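Flasach House, Moradport
Minutes of the house meeting, November

Held in the front room at 7 pm. Started when the front bedroom had finished on the phone.

Present: front bedroom, back bedroom, attic, downstairs room (minutes).
Apologies: box room, working late. The box room sent a message asking that nothing be decided about the heating, and also that the heating be decided.

1. Minutes of the last meeting

Read out. The attic objected to the word "sulked" under item 5 and asked for "left early". The back bedroom said that leaving early had been part of the sulk. The words "left early" were put in. Otherwise agreed.

2. Things we said we would do last time

Bathroom light pull: done. The new one is longer than the old one and gets in people's faces, but it works.

Letter to Vakier Lettings about the back gate: sent. Vakier have replied to say that they have received it. The front bedroom will write again and ask what they intend to do now that they have received it.

Labels on fridge shelves: put up, and fell off in the condensation. One was found in a lasagne. To be tried again with string, or given up. Held over.

Descaling the kettle: the back bedroom thought the attic was doing it and the attic thought it had been done. Back bedroom to do it this week.

3. Heating

In view of the box room's message, we discussed this without deciding anything, which took a good while. The attic is too hot, the downstairs room is too cold, and the thermostat is in the hall, where it measures the draught from the front door. It was suggested that the person who comes in last should shut the inner door. It was pointed out that the person who comes in last doesn't know they are last. Carried forward to a night when the box room is here.

4. The shared snacks

The main business of the evening, and the reason the front room floor is pink at present.

The background is that we agreed in the summer to buy snacks together from Geum, on the corner by the bus stop, out of the house kitty. The idea was one supply in one basket, so that there would be no more hiding things in bedrooms. What we have now is one supply spread over every flat surface in the house, and people are still hiding things in bedrooms. The downstairs room sat on a biscuit bar on the stairs last week and would like that recorded.

It was agreed to turn everything out in the front room and look at it together. The attic fetched the pink quilted bedding to put it all on, because the tiles are cold to kneel on. The front bedroom asked whether crumbs come out of pink quilting. The attic said we would find out, in the tone of somebody who sleeps on something else.

The blue basket was brought out too. It's the plastic one with the grid sides that used to live on top of the fridge. The back bedroom holds that it is too small and the front bedroom holds that it would be perfectly big enough if people put things in it the right way up.

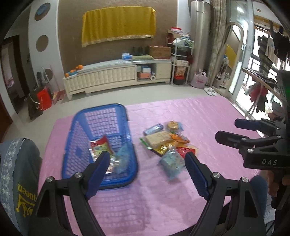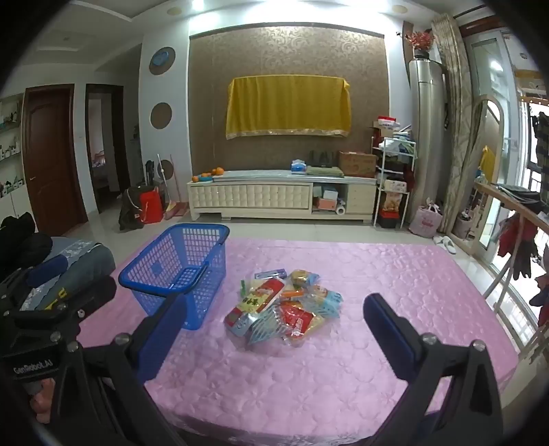
4a. What was agreed about the basket

The basket stays. A motion to buy a bigger one was put by the back bedroom and lost, on the grounds that a bigger basket would only encourage us.

Larger packets are to stand on end along the sides, with the little ones in the middle. The back bedroom asked for it to be noted that this was the back bedroom's method in the first place. Noted.

Crisps, or anything else that breaks when leant on, go in last. Anyone putting a jar in the basket has misunderstood the basket.

Opened packets do not go back in. There was some feeling about this. The attic believes a packet folded over twice counts as closed. The rest of us have met the attic's folding. If it's open, finish it, or put a peg on it and keep it in your own room, where we will all pretend not to know about it.

4b. Where the basket lives

Top of the fridge: too high for the box room, who has been using the step stool with the loose foot.

Kitchen worktop: already occupied by the toaster, the other toaster and the post.

Front room, on the cream cabinet: favoured by the attic, who sits nearest. Against this, the fruit lives there, and the front bedroom fears that oranges beside snacks will never be eaten again. The back bedroom asked when they had last been eaten. The question was allowed to drop.

Decided: the kitchen shelf next to the tea, after the empty jam jars have been moved. The front bedroom says the jars are being kept for something. They have until the end of the month to become it.

4c. Who may eat what

A long discussion, and I stopped writing for part of it to take part.

It was proposed that each room should have an equal share. Nobody wished to be the person dividing it up, and the proposal was withdrawn. It was then proposed that people simply be reasonable. The back bedroom said that was the present system.

Settled as follows. Take one thing at a time. If you take the last of anything, write it on the pad by the bread bin. "More nice ones" is not an item and Geum can't be expected to stock it. Visitors may be offered snacks, but a visitor who has stayed three nights in a row is a lodger and should be buying their own.

Things with a best-before date that has gone by are to be left on the worktop for a day with a note. If they are still there the next morning they go in the bin, without a speech.

5. The cream cabinet

Raised by the front bedroom while we were all facing it.

The top has become a place where things are put down by people on their way somewhere else. We agreed that the fruit may stay. Everything else up there is to be claimed by its owner before the next meeting or moved to the cupboard under the stairs, where it can be forgotten properly.

The attic asked whether the open shelves counted. They do.

Whoever dusts it should use a soft brush for the panelled fronts, as a cloth only moves the dust from the middle of each panel into the grooves. The front bedroom has a brush. The front bedroom was thanked and has therefore got the job.

6. Kitty

The tin was counted at the table and came to 30 pounds and a button. The paper in the lid says there should be more than that, but the paper in the lid is in three different inks and one of the sums has been done twice.

Monthly contributions stay as they are. The box room has already paid for December and asked in the same message to be admired for it. Admired.

The attic asked if the kitty could pay for a new lead for the lamp in the front room. Agreed, on production of a receipt. The attic asked if a receipt was strictly necessary. Yes.

7. Bins

Glass is now collected on a different week from paper. The card from the council is on the fridge door, behind the takeaway menu, which has been moved behind the card.

The back bedroom would like people to flatten boxes. People said they do flatten boxes. The back bedroom went out to the porch and came back with a box.

8. The jigsaw

The 600 piece harbour is still on the dining table. The sky is not going well. The downstairs room asked for another fortnight. The front bedroom, who would like to eat at the table at some point before Christmas, offered one week and a large tray to slide it on to. The tray was accepted. The week is under discussion.

9. Any other business

The hoover has a smell. The attic will change the bag, and will check what was hoovered up on the stairs.

Whoever has the good scissors, please put them back. You needn't say anything. The drawer will be left slightly open.

The window in the front room sticks in wet weather. To be added to the next letter to Vakier, below the gate, so that they can receive that as well.

The pink quilting is to be shaken out of the back door, by two people, and not towards next door's washing.

To do

Front bedroom: second letter to Vakier, jam jars, brushing down the cabinet.
Back bedroom: kettle. Basket back in the kitchen, packed by the agreed method.
Attic: hoover bag, lamp lead, receipt for lamp lead. Helping with the shaking out.
Downstairs room: these minutes, the jigsaw, the other end of the quilting.
Box room: to be told about all this, and to come next time with a view on the heating.

Next meeting in December, same place, same time, after the front bedroom has finished on the phone. The box room will bring a cake, according to the rest of us.

The meeting lasted 90 minutes, including the trip to the porch.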